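The Robot Will Do the Dishes, Eventually

20 Jan 2018

The coffee at Tefera is excellent, and I mention it first because I drank a lot of it. The company opens its doors to the public every winter, and 16 of us had signed up to watch a robot tidy a kitchen. By the second refill it had located the kitchen.

"It's thinking," said Eyerusalem Kahsay, who runs the software side and has the calm of a person who has said this before. Behind her a wall screen showed the kitchen in question. It doesn't exist. Zetau, as the program is called, lives in a simulated house, where it can break all the plates it likes and the only bill is for electricity.

It had been through 2000 practice rounds before we arrived. The assignment that morning was to deal with whatever had been left in the sink, a job I have been putting off at home since August.
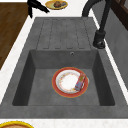
Kahsay's colleague Wondimu Gebru designs the messes. This is his real job, with a desk and dental coverage. He drops food packages in basins and leaves plates wherever a tired person might leave them, then hands the result to the machine. "A clean kitchen teaches it nothing," he told us. A boy near the front asked whether he could apply.

A carton lying across a plate is, I learned, a nasty problem. You and I pick up the carton without a thought. Zetau has to decide where one thing stops and the other starts, then work out how to get its fingers down into a basin without hitting the walls. Gebru talked about basin walls for eight minutes. I wrote down most of it – I can't say why.

Upstairs, Aitana Tejada was showing off Dukum, the version with an actual metal arm. It folded two towels, one of them well. The applause was sincere, and a man behind me wanted to know the price. Tejada said there wasn't one yet, in the tone people use when there is one.

I asked Kahsay when I could expect something like this in my own kitchen. She looked at the screen for a while and offered me more coffee.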